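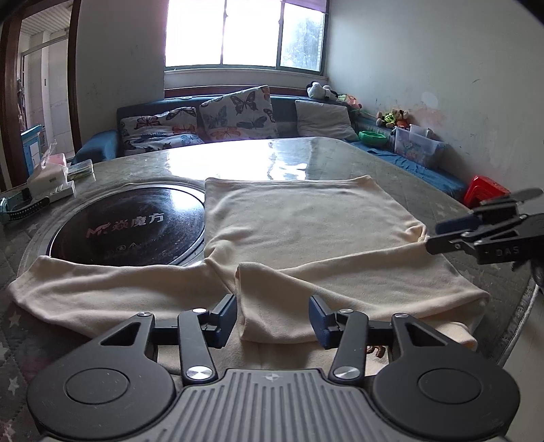

Textile Reuse Pilot, Tollonau: Progress Report, July

Prepared by Bukola Okafor for Skokberg

Intake at the Tollonau depot reached 788 kg for the period, of which 87 percent was graded as fit for resale. The remainder was sent to Pichler for fiber recovery. Bedding is now logged separately from clothing.

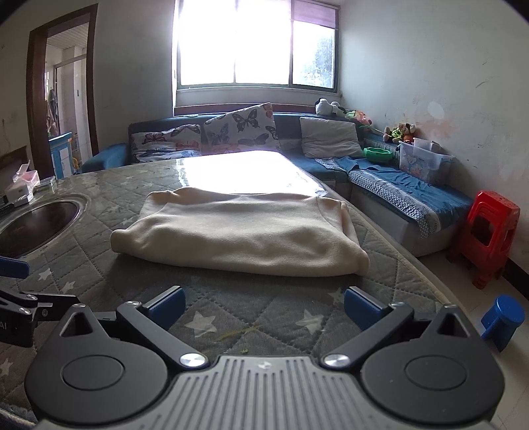 Gray quilted mattress pad with white star pattern.

Staff hours were 17 over plan due to re-sorting in the first half of the month. Guido Bortolotti has revised the grading sheet. 2 of the collection points remain without signed leases. Futance has quoted for a second scale; approval is requested before the next payment.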